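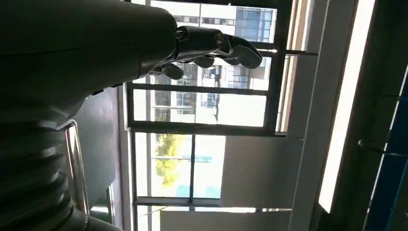

Figure 3. By the window, with a dark mullion behind the longest fingertip.

3.2 How people at Kilico talk about daylight

I went into this part of the study expecting to hear a lot about glare. I'd read plenty on blinds and screen reflections, and I had a whole page of questions ready on the subject. What I got was mostly talk about the sky. People wanted to know what the weather was doing, whether it was getting dark yet, and if they'd need a coat for the walk home (one person told me she'd moved desks twice for exactly that, and would happily do it again!).

The interviews took place in September, in 11 sittings across two buildings, Kilico and the older Nudereck block next door. I let everyone choose where we sat. Nearly all of them went for a window seat, even the ones who then spent half an hour grumbling about draughts. I've kept those grumbles in the analysis, as they say a good deal about what people will put up with for a view. 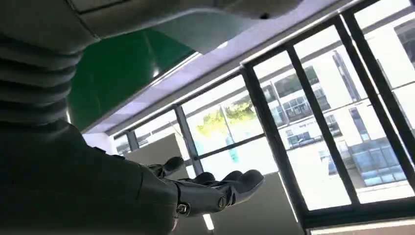
The word that kept coming up was "outside", and I ended up splitting it into 6 codes, which was probably too many. "Weather" and "time of day" overlap badly, and if I were starting again I'd fold them together. "Trees" got its own code purely on the strength of the Kakakhel courtyard, which people at Kilico look down on and seem very fond of. Nudereck faces a car park, and the mood in those interviews was flatter, though I'd be wary of blaming the car park for all of it. The heating there had been playing up all month.

I should say a bit about the light readings too. We set 2000 lux at the desk as the point where we'd call a spot "very bright", following the earlier Herach survey so the two sets could be compared. It's a blunt cut-off and I don't love it. Several people sitting well above it told me their desk was a bit gloomy, and one wanted a lamp. I went back and checked the meter after that, and it was fine. Section 3.3 goes into those mismatches desk by desk, starting with the north side of Kilico.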